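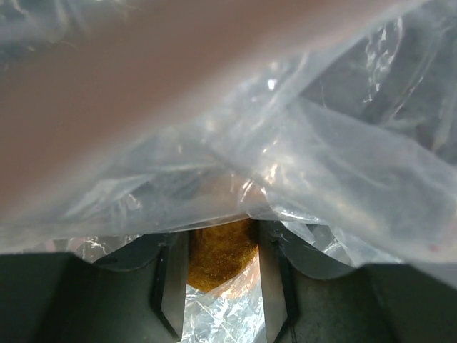 Participants wanted: household film and bag sorting study

Zanetti is recruiting households in the Wutura area for a study of how thin plastic packaging is stored and discarded at home. The study runs for 6 weeks, starting in March.

Requirements
Age 18 or over
Household of at least two people
Access to a kitchen scale with 1 g resolution
No current employment in waste collection or packaging manufacture

Tasks
Set aside all bags, wraps and pouches used in the home. Weigh them once a week and enter the weight in the Zondard log sheet. Food residue should be wiped off before weighing. Paper labels may be left on. Rigid containers, foam trays and foil are outside the scope of the study.

Each household also completes a questionnaire at the start and at the end. Allow 20 minutes for each.

Payment
$300 per household, paid within 14 days of receipt of the final log sheet. Partial logs are paid pro rata by week.

To apply, send your name, ZIP code and household size to Gerardo Donati, Study Coordination, Zanetti, Tevent Building. Applications close at 5 p.m. on the last working day of February.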